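Search this site Search
Nandley Hall: kitchen and meeting room inspection, August 2026

Access and exits
1. Rear exit opens fully from inside. Pass.
2. Corridor width, 800 mm minimum. Pass. Coat rail still narrows it near the cloakroom; move before next visit.
3. Exit sign lit. Pass. Lamp fitted in January.

Electrical
4. Sockets and plates undamaged. Fail. Plate beside the urn is cracked. Do not use until replaced.
5. Extension leads. Two found, one coiled under load with a 2000 W heater. Removed from use.
6. Portable appliance labels in date. Pass, except the Umel kettle, which has no label.

Fire
7. Extinguishers on brackets, pins in place. Pass.
8. Fire blanket within reach of hob. Pass.
9. Alarm test log. Partial. Weekly entries stop after sheet 21.

Furniture and surfaces
10. Stacking chairs, feet and welds. Pass. Stack no higher than the line on the wall.
11. Folding tables, catches and hinges. Fail on one. The Nassar table has a loose catch and must stay folded.
12. Wooden tabletops, splinters and raised edges. Pass. Wipe with a damp cloth only; no bleach.
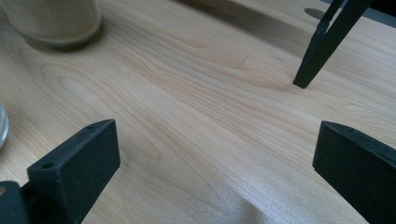 13. Shelving fixed to wall. Pass. Top shelf is overloaded with crockery. Reduce.

Floors
14. Trip hazards. Mat at the front door curls at one corner. Tape or replace.
15. Spill kit stocked. Partial. Absorbent pads missing; reorder from Gino.

Items 4, 5 and 11 to be rechecked before the next hire.

2 comments
0 shares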